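Section 7. Running the Visitor Demonstration

7.1 Purpose

This section applies to staff presenting the Kestance simulation station during an open day or scheduled group visit at the Ostumdale site. It covers the block stacking demonstration only. For the guided tour of the workshop, refer to Section 8.

7.2 Before Visitors Arrive

1. Turn on the presenter computer and the wall display. Wait until both show the same desktop.

2. Log in with the Demonstration account. Do not use a personal or engineering account while visitors are present.

3. Open Kestance and select the room named Horelley from the list of saved rooms.

4. Confirm that the speed setting reads 33 percent. Higher speeds are difficult for visitors to follow.

5. Run the stacking program once from start to finish, then select Reset Room.

NOTE: Loading the room for the first time after a restart may take up to 2 minutes. Do not close the program during this period.

7.3 Presenting the Stacking Task

1. Invite the group to stand where everyone can see the wall display. Groups larger than the posted room limit must be divided.

2. Explain that the robots on the display are simulated and that the program controls the arm on the table. The arms on the two pedestals are not used in this demonstration.

3. Select Start. When the red cube is on top of the green cube and the gripper is above them, select Pause.

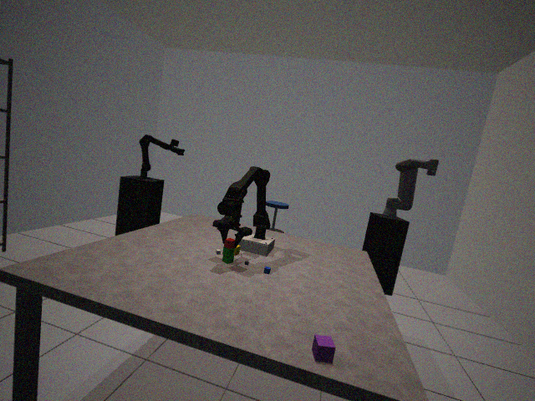

4. With the program paused, point out the base, the elbow joint and the two-fingered gripper. Allow time for questions before continuing.

5. Select Resume and let the program finish. The arm returns to its rest position.

6. If a visitor wishes to try the controls, switch to Guest Mode. Guest Mode limits the reach of the arm to 550 millimeters from its base.

CAUTION: Confirm that the Live Link box is cleared before switching to Guest Mode. When Live Link is selected, commands are also sent to the equipment in the Shabalala workshop.

7.4 If the Demonstration Stops

If the arm stops moving and a yellow warning bar is displayed, select Reset Room and begin again at step 3 of 7.3. If the warning returns, close Kestance, restart the computer and repeat 7.2. Do not change joint settings during a visit.

7.5 After the Visit

1. Exit Guest Mode and select Reset Room.

2. Close Kestance without saving changes to the room.

3. Record the group size and any faults in the station log.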